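The Key to 452

So I should say up front that I never wanted my uncle's house in Pendness. I wanted the piano, which went to my cousin, and I wanted the recipe for the onion tart, which he took with him. What I got was a key on a loop of green string and a letter from a lawyer named Selina Riedl, who wrote the way people talk in elevators.

"Your uncle asked that you come before anything is sold," it said. "Please bring shoes you don't mind."

Shoes I don't mind! I thought about that for the entire bus ride.

Pendness is one street and then a second street that gave up. The house is number 452, though there can't be more than thirty houses in the whole place, and when I asked Selina about it she shrugged and said they'd started at 400 to look bigger to the railroad. The railroad went to Carnegie instead. People there are still sore about it.

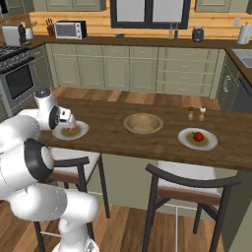 Page last changed: May, in the evening

She let me in through the side and stood there with her coat on while I walked around opening drawers. Rubber bands, mostly. A tin of buttons. A whole stack of postcards from a man named Pieter Joubert, every one of them mailed from Sastura and every one of them with the same message on the back: Still no.

"Who's Pieter?" I said.

"Ah," said Selina, and she finally took off her coat.

Okay, so. My uncle (who told me once that he'd never been in love, he'd only been in the Navy) had asked Pieter Joubert to come and live with him. He asked every spring. He had asked in person the first time, on the ferry dock at Sastura, in the rain, with his hat in his hands, and Pieter had said no and then bought him lunch. After that he asked by mail. And every spring a postcard came back, a harbor or a lighthouse or a really ugly hotel, and my uncle put it in the drawer with the rubber bands and went out and dug up a bit more of the garden.

"That's the saddest thing I ever heard," I said.

"He didn't think so," said Selina. "He liked getting mail."

I sat down on the stairs and read them in order. You'd think it would be dull, the same two words over and over, but the handwriting changed. It was quick at first, kind of showy, with a big loop on the S. Then it got smaller. Toward the end it shook, and the stamps were crooked, and on one of them he'd written Still no and then, squeezed in under it, how is your knee.
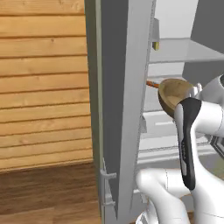 The last one wasn't in the drawer. Selina had it in her purse. It had come a week after the funeral, and the mailman, not knowing what else to do with it, had walked it over to her office.

It was the ugly hotel again. I turned it over and looked at it for a good long while, and then I handed it back to her, and then I asked for it again.

"What time does the ferry go?" I said.

"There's one at 3," said Selina. "You'll want the other shoes."

I looked down. I was wearing my good ones, of course. I'd been so sure she meant mud.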